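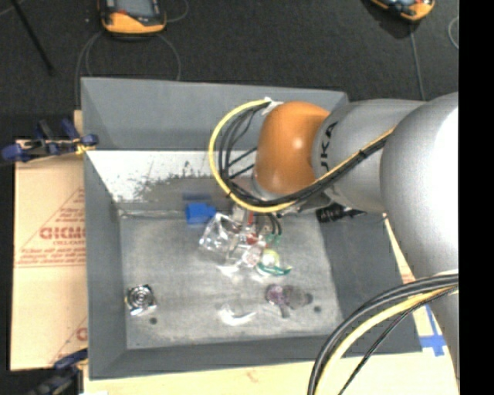 How do you keep a catch-all bin from turning into a mess you can't find anything in?

Give it one job and one day a month when it gets emptied all the way to the floor. Everything else on this page is a variation on that.

I've had some kind of catch-all bin for as long as I've had a home of my own. First it was a dish tub under the sink, then a big metal drawer out of an old workbench, and now it's a deep bin on the shelf by the back door that came from a store called Skoltus (long gone from our town, sadly, they had the best odds and ends). I used to feel bad about it! I'd read those pages where every battery has its own little slot and think, well, that's a lovely person and it isn't me. But I've come around to the idea that small stuff has to land somewhere, and one bin is a whole lot better than six windowsills.

So, how I run mine.

Dump it, don't dig

Digging is what makes the mess. You push things to the sides, the heavy pieces go to the bottom, and by the time you've found the spare fuse you've torn open a bag of picture hooks. If I can't see what I want in a few seconds I tip the whole bin out on an old bath towel. The towel matters, by the way - things don't roll off it, and when you're finished you pick up the corners and pour everything back in.

Deal with the clear bags first

Those thin see-through packages that screws and spare buttons come in are the worst offenders in my house. They crumple, they catch the light so you can't read what's inside, and they hide whatever is underneath. Mine get snipped open the day they come home and the contents go into a jar or a lidded tub. If I want the part number I cut that bit off the label and drop it in too.

Go shallow if you can

A deep bin looks like a bargain because it holds so much. Then you fill it. I put a false bottom in mine for a while (an upside-down baking pan, very fancy) and found I kept less and found things faster. You want everything sitting in one layer, or close to it. Bins with sloping sides are nice for this as small things slide down to where you can get at them, although they do eat up shelf space.

Pick a floor color that helps you

Gray on gray is hopeless. A washer on a worn metal floor might as well be invisible, and clear plastic is nearly as bad. I cut a piece of plain white shelf liner from the Brorkard roll I had left over from the pantry, and it made more difference than any divider I ever bought. Bright blue or red things you'll spot anywhere, so don't worry about those. It's the see-through stuff and the silver stuff you're doing it for.

Cleaning a metal bin

Scuffs are going to happen and I leave them alone. For the black marks that come off on your fingers, I use warm water with a squirt of dish soap and a soft cloth, then wipe again with plain water and dry it right away. Please dry it. I put my workbench drawer away damp one February and had rust freckles in the corners by spring. If you already have a few freckles, a crumpled ball of foil dipped in water will take off the light ones, but try a hidden spot first, because it can scratch a nice finish.

What doesn't get to live in there

Loose batteries, anything with a blade, medicine, and anything that leaks. Also receipts! I once turned out 22 of them from under the picture hooks, every one faded blank. Papers go in the Kerslake tin on the counter now and I go through them when I pay the bills.

The monthly empty

I do mine while the bread is in the oven, so there's a timer going and I can't wander off. Out on the towel, wipe the bin, then only put back what I can name. If I can't name it, it goes in an envelope with the date on it, and if I haven't needed it by the next empty, out it goes. I have thrown away one thing I wanted later, a little foot for the dryer, and I'm living with a folded bit of cardboard under there just fine.

Next I'm tackling the string and tape box, so if you have a good way to keep packing tape from losing its end, leave it in the comments.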